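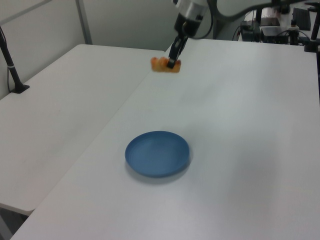 Gistero Junior Science Club - Kitchen Corner

Why does crunchy food crunch?

Hi again! I'm Wakana Sugawara, and this time I want to talk about noise. The noise in your mouth, I mean. Bite a cracker and it goes CRACK. Bite a banana and you get pretty much nothing. Why?

Let's start with what sound is. When something moves back and forth really fast, it pushes on the air next to it, and that air pushes on the air next to that, and so on until the push gets to your ear. We call that back and forth wiggle a vibration. Pluck a rubber band and you can see one.

Now think about a chip or a cracker. It feels solid, but if you look at the broken edge with a magnifying glass you'll find lots of little holes and bubbles with thin, stiff walls between them. When your teeth push down, the walls bend a tiny bit and then snap. Each snap makes its own little vibration, and a whole bunch of them in a row is what you hear as a crunch.

So where do the bubbles come from? Water! Dough has water hiding in it. When it goes into a hot oven (mine is at 325 degrees when I make my cheese crackers) the water near the outside turns into steam. Steam takes up way more room than water does, so it puffs the dough up as it pushes its way out. The walls that get left behind dry out and go stiff.

Apples and carrots crunch too, and they aren't dry at all. They're made of tiny parts called cells, and each cell is packed full of water like a water balloon. Bite down and the cells burst. A carrot that's been sitting in the fridge too long has lost some of its water, so the cells go saggy and the carrot gets bendy. Dry food goes soft when it gets wet and wet food goes soft when it gets dry - I still think that's so weird.

Try it yourself

You need 2 crackers from the same box, a small plate and a sealed container. Put one cracker in the container and shut the lid. Leave the other one on the plate in the bathroom while somebody takes a hot shower, then bring it back. Don't eat that one, just snap it in half next to your ear. Then snap the one from the container. Which is louder?

One more thing to try with any fresh cracker: chew with your fingers in your ears. It gets louder! Some of the sound travels through your jaw and the bones of your head, so it doesn't need to come in from outside.

Njål Fagerlund wrote in to ask if popcorn works the same way. It sort of does, but the steam gets trapped inside a hard shell first, and I'm saving that for September.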